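The letter from Grestix came in September, addressed to my flat and to a man who hasn't lived in it for years. He owed $704 on a treadmill. I owed nothing, which made me the easier of the two to reach. 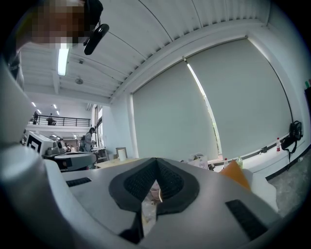
**MONEY & MANNERS**

I rang. The hold music ran 18 minutes, long enough to grow fond of it. Grestix had bought the debt from Wyss, who'd had it from Modell, and each had passed along my address with great care and the man's forwarding one not at all.

"Would you like to make a small payment today?" asked the voice. I said I would not. It offered me $200 to settle, quite a favour to a stranger.
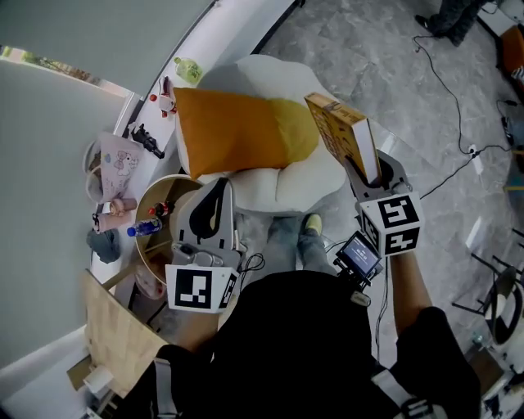 *From the Consumer Desk*

Collectors call this tracing. Ask them in writing for proof of the debt, keep a copy, and don't pay a cent to be polite. My own letter took two tries. The reply apologised for any inconvenience and enclosed a brochure for Flemik, a budgeting app, at $96 a year.

It was addressed to him.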